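The Street with the Purple House

446 shares 12 comments

The winter my mother sold the house in Sastthorpe, she gave me a cookie tin of buttons, a coat that had never fit either of us, and the pink tray. I took the buttons and the coat home on the bus and left the tray on my uncle's back step in Etonton, where I suppose I thought the weather would have it. It was a cheap plastic thing. It had held seed packets, and then wet boots, and for one long summer it had held a turtle named Zika, who was only supposed to stay until the rain stopped.

My uncle, Lwazi Magagula, didn't believe in weather having things. He brought it in, rinsed it under the garden tap, and put it to work in the long room behind his shop, the one with MAGAGULA over the door in letters he had painted himself and run out of space for, so that the last A is skinny and leans on its neighbor like a tired man at a wedding. He mended clocks in the front. In the back he was building a street.

I should explain about the street, although he never did. He'd been at it since August. The idea was to lay out the whole of Tanoli Street, the one he grew up on, which had been knocked down for the bypass before I was born, and to do it in toy blocks, right there on the floor. He had the blocks from a yard sale, a great heap of mixed colors and makes, most of which wouldn't snap to each other if you stood on them. He didn't have a map. He had his memory, which he trusted, and he had Hazem Benkirane, who had lived across the road from him and whose memory he didn't trust at all.

"Your front step was on the left," Uncle Lwazi would say.

"I fell off it every day for 12 years," said Hazem, "and I fell off it to the right."

They could keep that up until suppertime, and they did, with the kettle going and the two of them in the good chairs, and I'd come through from the shop with somebody's alarm clock in my hand and find the street no further along than it had been at lunch. So much tea was drunk over that street! I think if they'd agreed about anything in the first week it would have been finished in the second, and then I don't know what either of them would have done with himself.

It was my cousin Priya who brought the tape. Priya Kowalczyk can't see a muddle without wanting to put a line through it, and she got down on her hands and knees one evening in her work skirt and ran blue tape across the brown floor, up and down and side to side, until the whole thing was ruled off like a page of arithmetic. Then she stood up, rubbed her knees and told them that every house got a square, and they could argue about one square at a time, and nothing was to go on the floor until it had been settled and gone into the tray.

"And what's the tray?" asked Hazem, who liked to have rules repeated so he could look for the hole in them.

"The tray is for what you both agree on," said Priya.

It stayed empty for two days.
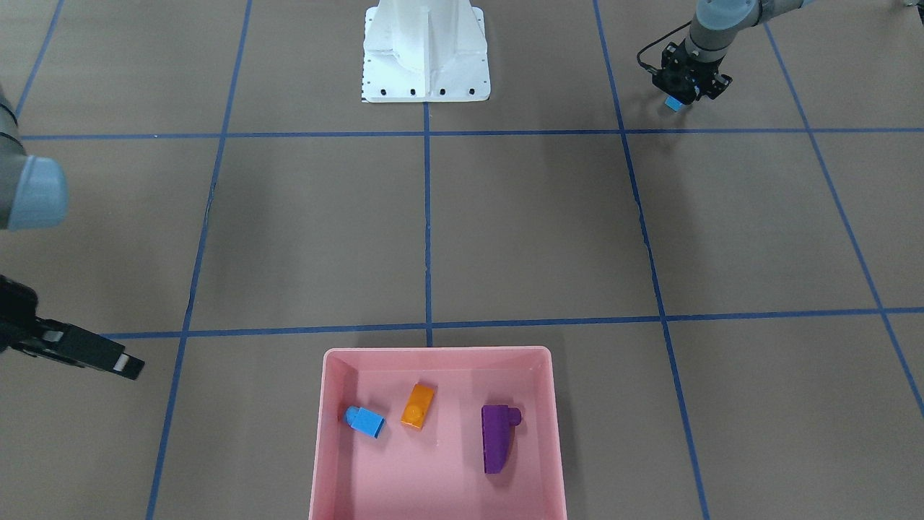 Mrs. Tanoli was the one who got them started, and she had never set foot on the street in her life. Shamim Tanoli came in about a carriage clock - her husband's people had given the street its name, or the street had given it to them, there were two stories - and she heard the shouting and simply walked through, still in her rain hat, the way she'd have walked into a kitchen where something was burning. She listened for a good while. Then she asked which houses they had each been fed in, and that was that, because there was no quarrel to be had there. The blue block went in for the Msimangs, who gave you bread and dripping at the side door. It landed tipped over at an angle, and Hazem said to leave it, the house had a lean to it anyhow. The orange one was the bakery. And over toward the side of the tray, bigger than the others and with a little knob sticking up at its corner, went the purple piece, which didn't match any kind of brick I knew of, and which both of them had reached for at the same moment.

"Chimney," said my uncle, and touched the knob.

"Chimney," said Hazem.

Neither of them said whose chimney. I waited, with the carriage clock under my arm, and Mrs. Tanoli waited too, and her hat dripped on the good rug. Finally my uncle went to see about the kettle, and Hazem remembered something he had to look at in the yard, and the pair of us were left there with the tray.

"Well," she said to me, "somebody lived there."

Somebody had, of course. I got it out of my mother on the telephone, a bit at a time, over the best part of an hour, most of which was about the price of the new curtains. Shireen Msimang had lived there, the niece of the bread and dripping people, in a tall narrow house at the bend with the door painted purple. She had played the piano with the window open. Both boys had carried her shopping, not always on different days, and both of them had been told very kindly that she was going to Sastthorpe to teach music, and she had gone on the morning train with one suitcase and a hatbox.

"Our Sastthorpe?" I said.

"There's only the one," said my mother. "She taught you your scales, for heaven's sake. Mrs. M. With the peppermints."

I had to sit down on the stairs. I remembered Mrs. M. very well. I remembered the peppermints, and the metronome, and the way she'd lay one cool hand flat on top of mine when I was rushing, until I stopped rushing. I had sat beside that woman every week for years with my shoes not touching the floor, and all that time she'd been the purple house at the bend, and I'd never once thought to ask her where she came from. You don't, at that age. You think your teachers are kept in the cupboard with the sheet music.

She was still there, my mother said. Same house, bad hip, new piano. I wrote the address on the back of a clock ticket, number 900 and something, and then spent an entire evening not knowing what to do with it. It seemed a lot to hand to two old men who could come to blows over a front step.

In the end I put it in the tray. I slid the ticket in flat, right next to the purple piece, and I went home, and I didn't sleep much.

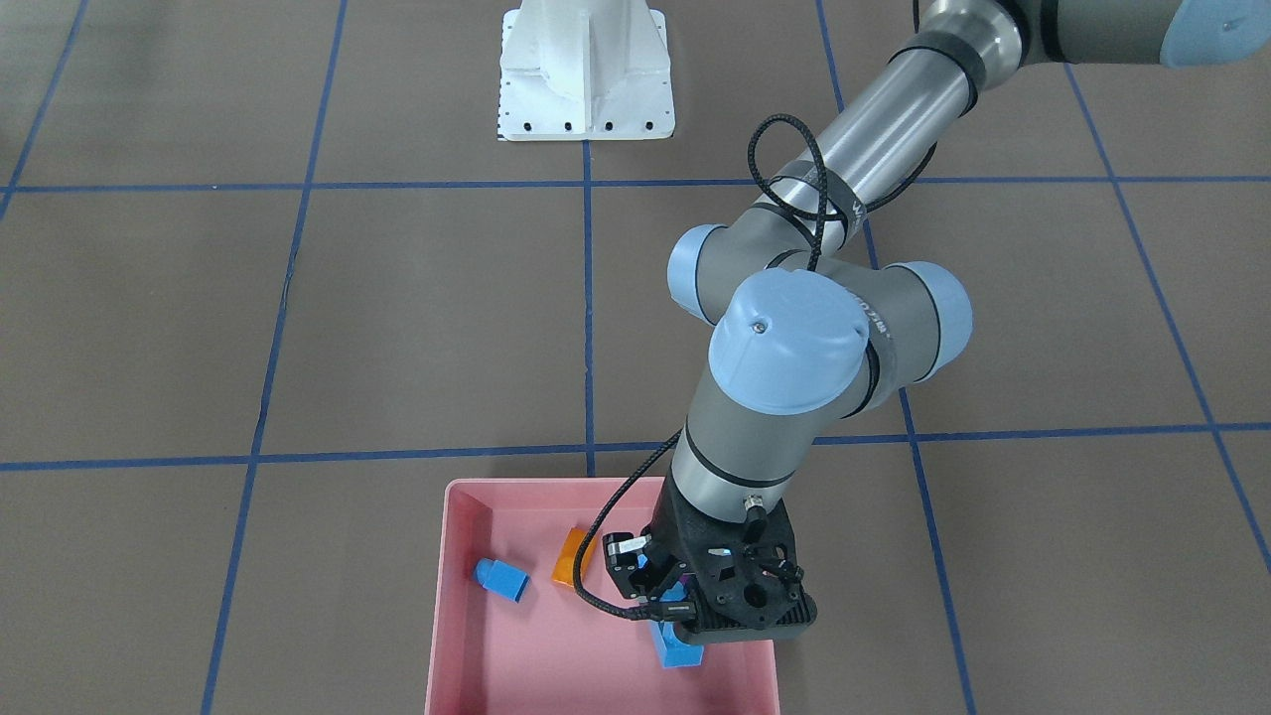 The pink tray and Priya's blue lines, in the long room.

When I came in the next morning the shop was still shut up and there was a light on in the back. I could hear them before I opened the door, and for once it wasn't shouting. It was that low grumbling sort of talk that people do when they are busy with their hands. My uncle had his reading glasses pushed up in his hair. Hazem was on his knees on a folded towel with his cheek nearly on the floor, looking along one of the lines of tape with one eye closed.

"It wants to be further up," he said. "She could see the bakery from her window."

"She could see the bakery clock from her window," said my uncle. "She used to set the metronome by it, or she said she did. Up one square."

"Up one," said Hazem, and moved it up one.

I looked for the ticket. It wasn't in the tray, and it wasn't on the bench, and I was about to go down and feel under the chairs when I saw it propped behind the telephone, with a train time written across the top in my uncle's square hand, and underneath it, in Hazem's loops, the words *ask about front step*.

"She'd know," Hazem told me, when he saw me reading. He was getting up by stages, one hand on the chair. "She looked straight across at it. She'd know which side it was on."

"The left," said my uncle.

"We'll see what she says."

"We will see," said my uncle, "and you'll owe me an apology on the platform at Sastthorpe, in front of people."

I put the kettle on. Mrs. Tanoli came by for her carriage clock just as it was boiling, and the clock wasn't ready, and she said that was perfectly all right and took off her hat. She wanted to know if they'd be taking peppermints or flowers. They both said peppermints, at once, and she gave me a look over the top of her cup, and Hazem asked if anybody had seen his good shoes.

Share this story Comments (12)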